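I caught Szymon Kaczmarczyk, who's played trombone in the Wamell Brass Band for 19 years, right after soundcheck.

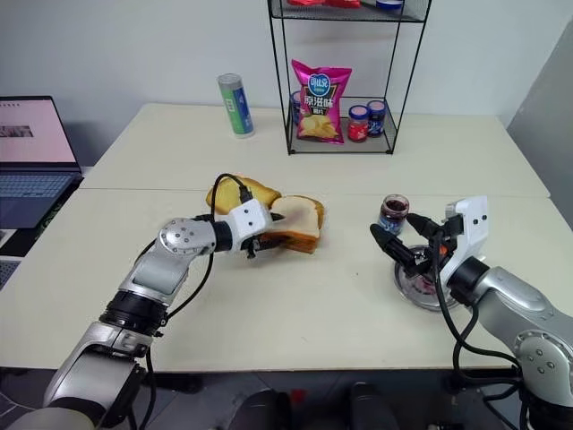 Bread with a dark spread, held over a white tabletop.

"We've swapped 2 drummers since November," he told me, laughing, "and the new guy swings harder!" I had to ask about the Gutton tour (I loved that live record). 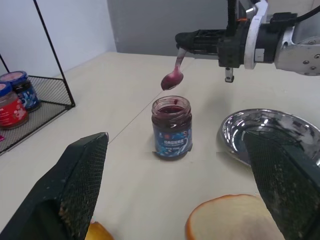 "Best run we ever did," he said. "We played to 2,000 people one night and 8 the next." They're back in the studio this winter.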